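Setting Up Your Monico Trip Planner
Section 2: Building a coastal route

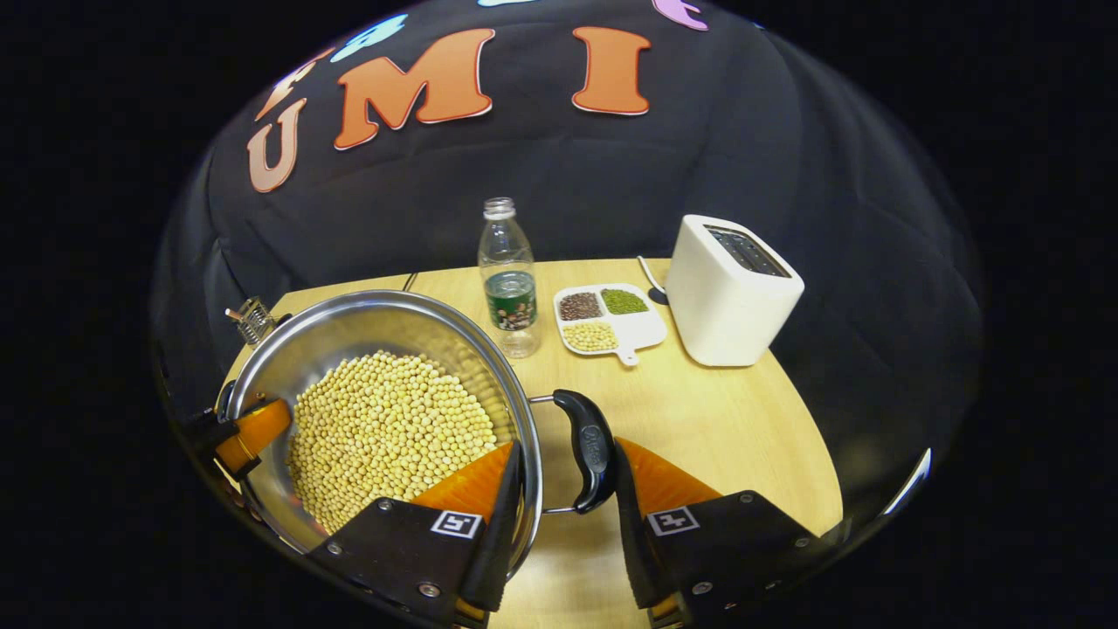
Page 44

Before you start, lower your expectations a little. The planner is good at distances and bad at judging whether a place is worth the drive. Most of its "must-see" labels were supplied by the towns themselves.

1. Open Routes and choose New. Enter your starting town. For this walkthrough we use Ridance, at the north end of the bay.

2. Add your stops. Type Isaksson Point, then Zivitz Harbor. If the planner offers you a "hidden gem" along the way, tap Skip. A place suggested to every user is not very hidden.

3. Set the daily driving limit. The default is 196 miles. That may look fine on a screen, but the shore road is slow and passes through every village. Try half.

NOTE: Drive times assume no ferry line. In July, add your own estimate under Delays.

4. Turn off Scenic Boost. It claims to pick the prettier road. In our tests it mostly picked the longer one.

5. Check the opening months for each stop. The lighthouse at Isaksson Point closes in November, whatever the star rating says.

6. Tap Save Offline. The planner keeps up to 2,000 map tiles, enough for the whole bay.

CAUTION: "Saved" means the map is saved. Hotel bookings, ferry tickets and parking passes are not. Keep your own copies.

CAUTION: Beach paths marked in green may be under water at high tide. Read the posted tide table before you walk out.

To share the finished route, go to page 46.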